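This repository folder holds the material released after the November open day of the Clondach manipulation laboratory in Burirdale. It is intended for visitors, partner schools, and staff who wish to consult the recordings shown that afternoon.

## The demonstration

Eirlys Lougher presented the kitchenware station. Visitors watched the arm work beside a pale green plastic colander on a plain light surface, with the view from the wrist camera shown on a wall screen.
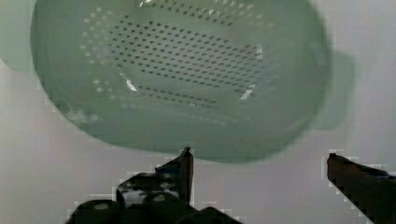 Iestyn Gethin then took questions on grip planning. Several visitors asked how the controller treats perforated and glossy parts, and his written answers are kept in `notes/questions.md`.

## Contents

- `wrist/`: 500 still frames from the wrist camera, including close views of drainage holes with glare on the plastic
- `sessions/`: 10 session logs in plain text
- `notes/`: the program and the question sheet

Frames in which a second green item, a bowl, stands behind the perforated one carry the tag `two-items`. 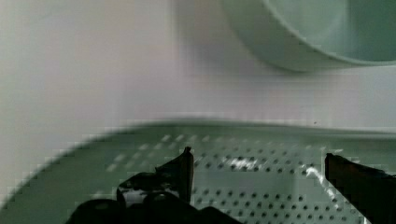

## Terms of use

The files may be copied for teaching and research with credit to Clondach. Corrections should be sent to Carys James, who maintains version 3 of this card.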